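Ustard two-arm cell: pre-run inspection sheet
Shared workshop, Trangate bench. Revised in May.

Fill in before powering the arms. Mark each line OK, Fix or N/A and write comments underneath.

1. Mounting

1.1 Base bolts, left and right: OK
1.2 Frame clamps at table corners: OK
Comment: back left star knob had half a turn of play. Nipped up by hand. Do not use a spanner on these.
1.3 Cloth clear of arm travel at full reach: OK

2. Arms and wrists

2.1 Servo screws, shoulder to wrist: Fix
Comment: two screws on the left wrist bracket took a quarter turn. Threadlock to be applied at next strip-down.
2.2 Camera housings secure: OK
2.3 Cable loops free at both ends of travel: OK
Comment: loops must stay loose enough to follow the arm. Check again with the grippers low over the cup and close together, as the clearance between the wrists is least there.
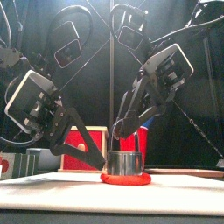 Ninonov asks whether 2.3 should be done with the power off. Moving the joints by hand shows a snag before a motor can pull on it, and the Kasprzak supply is slow to trip. He would also like the left loop measured and the length written on the sheet.
Accepted. 2.3 is now a power-off check. Length to be added.

3. Power and stop

3.1 Stop button cuts both arms: OK
3.2 Supply fan running, vents clear: OK
3.3 Base LEDs lit on both sides: OK
Comment: LEDs show power only. They say nothing about whether the joints have been homed.

4. Grippers under load

4.1 Finger plates, bolts and edges: OK
4.2 Strap pull, both grippers: OK
Comment: close on the strap ends before moving apart. Stop when the strap is taut. If a wrist motor hums, back off and lower the current limit.
4.3 Hands outside the frame during 4.2: OK

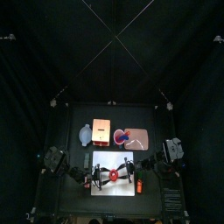

Item 4.2, ring and straps held taut between the grippers.

5. Close-down

5.1 Arms parked before power off: OK
5.2 Supply unplugged at the wall: OK
5.3 Open items copied to the Ustard job list: 2.1, 2.3 (loop length)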